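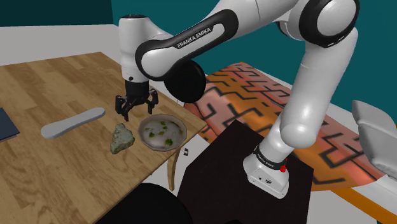 **Robot club: Gorkulum learns to tidy up (sort of)**

Well, what a term it's been! When I took over the club page from Oi-ling Wu in February I thought I'd be writing up the odd buggy race, and instead I've spent most of this half term watching an arm try to pick things up off a table. I've loved every minute, apart from the ones where the laptop fans drowned out the kettle.

Our entry for the Sender challenge is called Gorkulum (Year 9 chose it, I had no vote) and the whole first stage is done in simulation, so everything happens on screen. The arm is a Franka, and its table stands in a made-up room with a huge orange rug with black lines going all over it like a maze. Several of you have asked whether you can buy the rug. You can't, sorry, though I'd have one too.

The job sounds simple. There's a shallow bowl on the table and a few other bits lying near it, and the arm has to get its gripper over the right one, close, lift and put it where the task says. We've been stuck on the lumpy greyish-green thing beside the bowl for ages. Half the club says it's a rock and the other half says it's somebody's old lunch, and it has been christened Maillard by the lunch party, who think it wants a good browning in a hot pan. Whatever it is, its rough sides make it a pig to grip. Come at it from one angle and it lifts beautifully, turn the wrist a touch and the fingers slide straight off.

Jui-lin Chang had the bright idea of making the arm stop above the table and wait a moment before going down, which gave us far fewer crashes into the bowl. (The bowl has little green specks in it, by the way. Herbs, I say.) We left a batch of 468 tries running over a lunch break and came back to 280 good lifts, and the cheer was loud enough to bring the librarian in. Last month we'd have been thrilled with 24!

Next up is the long flat grey thing further along, which looks to me like the insole of a shoe. It's so thin that the fingers keep hitting the table before they've got hold of anything. Jui-lin wants to try nudging it to the edge first. I think we should pinch it at the narrow end. We've agreed to try both and the loser brings biscuits.

The scoring for the challenge uses 3000 tries, and our machines would be at it until bedtime, so if anyone at home has a decent desktop they could spare us for a few evenings, please get in touch. Giveo, where we keep our sign-up list, also has a form for this, under "kit loans".

Our entry has to be in by 22 November 2019. New faces are welcome before or after that, and you don't need to know any coding. Come along to the library at lunch, bring your sandwiches and please keep them away from the keyboards.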